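Ticket: Rulley room humidity meter shows wrong value after battery change
Product: Omis desk meter, used with the Tarkmont logging program
Status: open, workaround found

After I changed the battery, the meter reads 17 points lower than our old one. The temperature is correct, only the humidity is wrong. I put both meters side by side and left them overnight – no change.
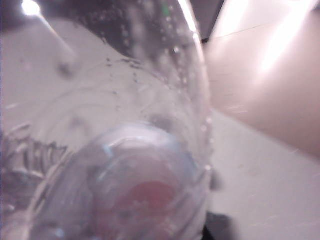
Droplets on the inside of a plastic bottle.

What I tried first: a full reset, holding the button until the display goes blank. The meter came back with the same low value. I also removed the battery for two hours, and it made no difference. 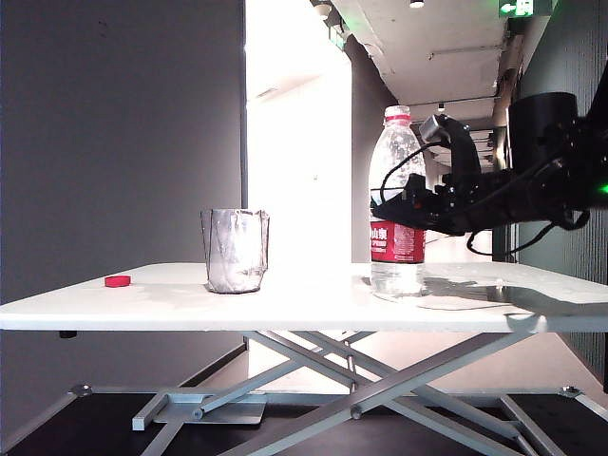 Gert Mabaso
Building services, Fagundes

Update, 1 Mar 2022. In the Tarkmont program I found a field called "offset" under the sensor page. It was empty before the battery change, I am quite sure. Now it contains a negative number. I set it to zero and saved, but after the next restart the number is back. 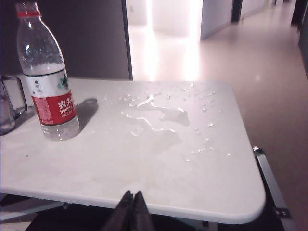 2 min read

Workaround: set the offset to zero and do not restart the program. The log file keeps around 2000 lines before it must be exported, so for us this is acceptable for the moment.

My question to support: is the offset stored in the meter or in the program? If it is in the meter, please tell me how to clear it. I can send the log file if you need it.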